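2020-01-10

Sundaram College of Nursing appoints new Head of Practice Education

Sundaram College of Nursing has appointed Leena Karppinen as Head of Practice Education. She takes up the post immediately and succeeds Aniela Laskowska, who held it for seven years and will remain at the College as a part-time senior lecturer in community nursing.

Ms Karppinen qualified as a registered nurse at the Grustance School of Health and worked on surgical and respiratory wards before moving into teaching. She later completed a master's degree in nursing education, with a dissertation on how ward mentors give feedback to second-year students. For the past five years she has led the return-to-practice course at the Sotik campus.

In her new role she will be responsible for clinical placements across the College's two campuses, Sotik and Gurkico. The College currently has 1343 students on its nursing programmes, all of whom complete supervised placements in hospitals, care homes or district teams.

"Students remember the nurse who took time to show them how a task is done," Ms Karppinen said. "I would like every placement to offer that, including the smaller ones where only a single student is present."

Her first task will be a review of the placement handbook, which was last revised under Ms Laskowska. Mentors and students will be invited to comment on a draft, and the new edition is expected in May.
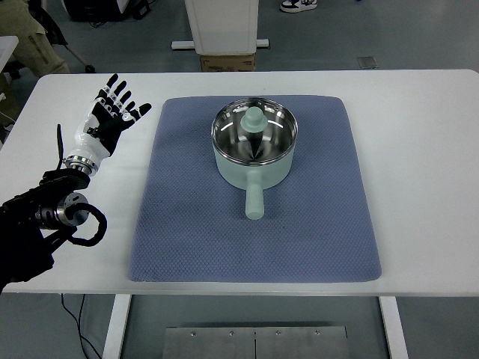
The Principal's office thanked Ms Laskowska for her service – in particular for her work in setting up evening placements for students with caring duties at home. She will continue to supervise final-year projects at Gurkico.

Enquiries about current placements should be sent to the Practice Education Office as before. Contact details for the office are unchanged.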